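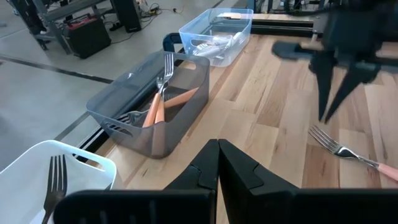

Table top, pale and honey-toned boards, grain visible.

2019-02-24
Finishing trials, sample boards, second round
Ollonden workshop

Continues from the entry on surface preparation. Purpose is to settle a finish for the reading room shelves before Tamsin Halliday needs a written specification. Three questions left over from the first round: whether Fillex is worth the extra step on open grain, how far to take the abrasive before oiling, and whether Ulura marks under a wet glass once it has had a proper cure.

Boards

All samples cut from one length of ash from Hoxha, 303 mm long, full width of the board, planed both faces. Ends sealed with wax this time. In the first round the ends were left bare, they drank oil for the whole of the trial, and the dark band at each end made the colour hard to compare.

Numbered in pencil on the back, top left with the heart side down. Kylie Ormsby pointed out that the old numbering was on the front edge and vanished with the first sanding. Old boards are in the rack under the window with masking tape on them. Do not use the tape as evidence of anything, at least two pieces have been put back on the wrong board.

Moisture readings taken on arrival and again after a fortnight on stickers. Both sets are in the timber book. The boards had stopped losing weight by the second set, so I called them ready.

Preparation

Half the boards were finished straight from the plane with a light pass of the card scraper. The rest went through the usual run of papers by hand on a cork block, dust vacuumed between grades. Of the sanded ones, I stopped some at the grade we normally use for furniture, took some to 600 and took the last pair to 1000.

Raised the grain once on all of them with a damp cloth and knocked it back after drying. The scraped boards hardly moved. The sanded ones came up furry, worst on the early wood, and needed more work than I had allowed for. If we sand the shelves, damping has to go in the specification as a separate line with drying time against it.

The 1000 boards look burnished before any finish goes on. Pleasant to handle. They also show every scratch left over from the coarser papers, and I had to go back twice on the second one to lift a set of cross-grain marks near a small knot.

Filler

Fillex in the natural shade, thinned as per the tin to something like single cream, worked across the grain with a rubber squeegee and cleaned off on the diagonal. Used on one scraped board and one sanded board. The remaining boards had none.

Notes:
- Working time is short in a heated room. The far end of the sanded board had gone off before I got to it and had to be scraped back.
- Natural shade is greyer than the timber. Dry, it reads as a pale line in the pores. Under oil it darkens, though not as much as the wood does.
- Clean-off with hessian left fibres. An old cotton sheet was better.
- Sands easily and clogs the paper at once.

One coat did not fill the pores level. A fingernail still catches. A second coat would probably do it, but for shelves I see no case for it. A filled surface would make sense on a desk or anything written on.

Oil

Ulura, same tin as round one, stirred for longer than seemed necessary. There was a good deal of solids sitting on the bottom and I suspect the first round was done with the thin part off the top. That would account for the patchy sheen we both noted. Treat the first-round sheen results as unreliable. Colour results can probably stand.

First coat by brush, left to soak, surplus taken off with lint-free cloth. Second coat by pad, very thin, 2 hours after the first on one board as a check on what happens if it is rushed, and next day on all the others. Cloths laid out flat on the concrete outside, then into the water bin. Someone had left a crumpled cloth on the radiator shelf from another job. Please do not.

The rushed board stayed tacky well after the rest were dry to touch. It has since hardened but the surface is drier to look at in some places than others, and dust has got into it. No benefit in that at all.

Uptake, judged by weighing the pot before and after each board:
- Scraped boards took the most.
- Normal furniture grade slightly less.
- 600 less again, by a clear margin.
- 1000 took so little on the second coat that I was mostly moving it about and wiping it off.

Figures are in the back of this book with the balance readings. The balance drifts when the extractor is running, so I switched it off for weighing from the third board onwards. The first two should be read with that in mind.

Water and heat marks

Done after full cure. A wet glass with a flat base, left overnight, then wiped. Separately, a mug of tea straight from the kettle on a dry surface until cold.

Scraped, no filler: faint ring from the glass, gone by the following afternoon. Nothing from the mug.
Scraped, with filler: ring slower to go, and the pores inside it stayed pale for longer. Nothing from the mug.
Furniture grade, no filler: faint ring, gone by the following afternoon.
Furniture grade, with filler: as for scraped with filler, slightly worse.
600: ring still visible after two days under a raking light. Went with a rub of oil.
1000: clear ring, slight roughness to the touch, needed abrading and a fresh coat. The mug left a dull patch too.

This fits with the uptake. The finer the surface, the less oil goes in, and the less there is to stop the water. Kylie thinks part of the 1000 result is the burnished fibres standing up again when wet, which would give the roughness. Could be tested by damping a bare offcut taken to the same grade. Not done.

Colour

All boards went warmer under the oil. Difference between scraped and sanded is small when viewed from the front and obvious from a low angle, where the scraped boards have more depth. The boards kept in the drawer since July are a shade paler than the matching ones left on the sill. Expected with ash, but Tamsin should be told, as the reading room has glazing on the long side and anything standing on the shelves will leave its outline.

Colour was compared under the north window only. The strip light over the sink makes everything green.

For the specification

Scraped or sanded to normal furniture grade, no filler, two coats with a day between. Stir the tin to the bottom. Wax the ends of any component waiting for assembly. No finer paper than furniture grade on any surface that may be wetted. Undersides to get the same number of coats as the tops, otherwise the wider shelves may cup.

Outstanding

- Balance readings for boards one and two to be repeated on spare offcuts.
- Damp test on bare 1000 surface, if anyone has the afternoon.
- Ask Hoxha whether the next delivery will come from the same parcel. This one has more colour variation between boards than the sample they sent.
- Third coat on the shelf fronts? Tamsin asked. No data. I would leave one board over for it.
- Fillex tin has a skin on it, lid was not knocked down properly. Strain before use or replace.
- Relabel the first-round boards or throw them out.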